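The Day the Kitchen Arm Wouldn't Let Go
By Ama Nartey
February 7, 2019

If you ever get the chance to spend a morning in a robot kitchen, take it! I've been to Clarkska twice now, and I could happily have stayed a week. The lab has one job, which is teaching an arm to tidy up a kitchen table, and the people there will talk about bananas and bowls with a seriousness I found completely winning.

I'd gone up to hear about the fault. Last July, on trial 257 of a long run, the arm closed on a piece of toy fruit, lifted it, carried it to where it was meant to go — and kept squeezing. The software said the fingers were open. The fingers disagreed. Eleven seconds later the arm set off for its next pickup with the fruit still clamped in its grip, and drove the whole lot down into the tabletop.

No one was hurt. A finger pad split, a wrist bracket bent, and the lab lost the rest of the month.

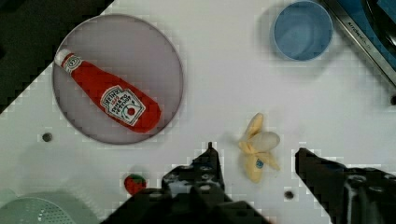

So why didn't the arm notice that it was still holding something?
The controller trusted a single position sensor in the gripper, and when that sensor's plug worked itself partway out, the last good reading stayed frozen at "open".

Lindiwe Venter, who runs the safety side at Clarkska, told me all this standing up, with her hands doing the gripper's part. She'd been in the next room when it happened. "I heard the knock and thought someone had dropped a pan," she said. "Then I saw the log still cheerfully reporting that everything was fine."

The log is what got to her. It had 1,726 lines for that morning and the frozen value began well before the knock, the same number over and over. A working sensor jitters a little, even when the fingers are still. This one had gone perfectly flat.

The plug was a small push-fit type from Skoneck, good enough on a bench but never meant for a wrist that twists all day. Every time the arm reached across itself, the cable tugged. They went back through the older trials afterwards and found 111 with brief flat patches in them, each one too short to cause trouble. The warning had been sitting there for weeks!

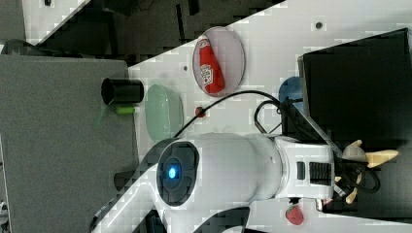
The arm at the table, with black cable looping near the wrist.

Fixing it took three changes, and I love how plain they are. The plug now has a locking collar. The cable gets a proper slack loop and a clamp, so a tug lands on the clamp first. And the controller watches for a reading that's too steady, which the team calls the Mokoena check, after the street the lab is on. If the number stops wobbling, the arm stops too, right where it is.

There was some argument over that last part. Stopping dead can be the wrong choice if the arm is holding something heavy over somebody's foot. With light items on a table, Venter reckons it's the safest thing to do, and she's written a different rule for heavier loads. She also moved the stop button. It used to be beside the computer, a good four steps from the table, and she'd like a word with whoever put it there (it was her).
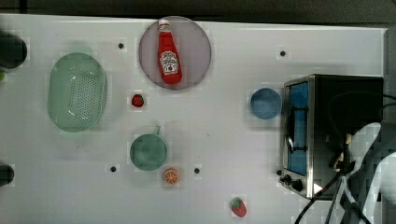
Page last changed: 9:40 am, Thursday

I asked what a good test table looks like, and got a long and joyful answer. You want shapes that roll, shapes that are awkward to pinch, and something lying on top of something else, like a ketchup bottle across a plate. A strawberry is harder than it looks. An orange slice is flat and miserable to pick up. Venter's favourite is the bowl, as there are so many ways to grab it badly.

The fault has been staged on purpose many times since. Someone pulls the plug halfway while the arm is mid-carry and everyone watches to see what it does. On my second visit they let me do the pulling, and the arm froze so quickly that I jumped. I asked to do it again, and they let me.

Lundness, the group that shares the building, has since asked for the check on its own two arms. Its machines use a different gripper and the jitter is smaller, so the threshold will have to be set all over again. Venter had the first batch of readings open on her screen when I left, and was already scrolling through them for flat bits.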